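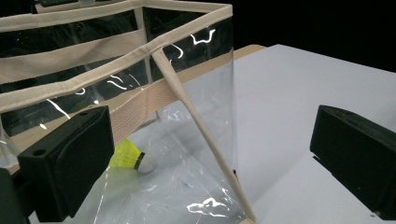

Household Storage and Linens Team, Fosau Community Stores
24/08/2018 — by Benedito Medeiros

Progress report to the Hoarau Fund, second quarter of the grant

The bedding loan program is running at both sites. Skister opened on schedule. Drurero opened two weeks late while we waited for the shelving to be delivered. Loans to families reached 195 sets by the end of the quarter, against a target of 280 for the full year.

Returns are slower than planned. Most borrowers ask to keep blankets past the first due date, and we have been granting one extension. Clear vinyl storage bags are now used for spare bedding at Skister, and staff there spend less time opening bags to check sizes. Drurero still uses cardboard boxes.

Laundry is the main cost — it took around half of the quarter's spending. We have asked for a new price from the contractor and expect an answer in September. No change to the total budget is requested.

Next quarter we will move the Drurero stock out of boxes and send reminder cards to borrowers.

Related reports
First quarter progress report
Drurero site opening note
Bedding loan terms

Last updated: August 2018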